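Getting Ink Pads to Last

Most ink pads are thrown out long before they are finished. A pad that stamps pale has usually dried on top, and there is often plenty of ink left lower down.

Store dye ink pads upside down. The ink settles toward the surface and the first impression comes out even. Pigment pads are thicker and can be kept either way up. Write the color on the side of the case as well as the lid, so you can read it in a stack.

Before you re-ink, press a folded paper towel on the pad and lift it straight up. Lint and bits of embossing powder come away with it. Do not rub — rubbing raises the fibers on a felt pad and they show in solid stamps.

Add re-inker in rows, 8 drops to a small pad, and spread it with the back of an old plastic spoon. Close the lid and leave it overnight. If the surface still looks shiny in the morning, blot once and test on scrap.
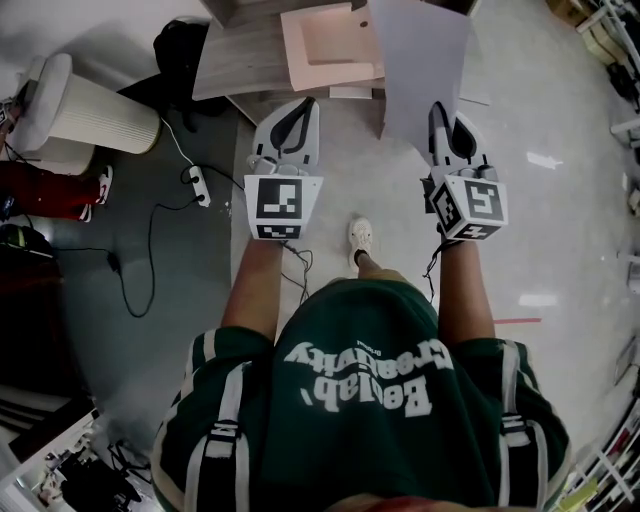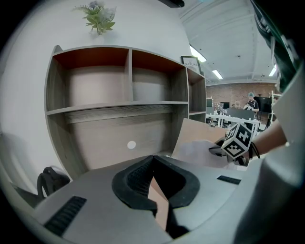
Keep a separate cloth for each color family. A damp microfiber cloth takes off dye ink. Pigment and solvent inks need the cleaner sold for them, and some solvent cleaners will cloud clear stamps, so try a corner first. Dry the stamps face up.

Brenda Goodall wrote in to ask about pads that have gone hard. A foam pad that feels crisp is finished. Felt will sometimes come back with 5 drops of glycerin worked in before the ink, but only with water-based dye. I have saved two brown ones this way and lost a green.

For heat embossing, use a clear pad you keep for nothing else. One press with a stamp that still has black on it and you will have gray smudges under your gold powder for months.

Re-inker bottles go upright in a drawer, caps tight, away from the heater.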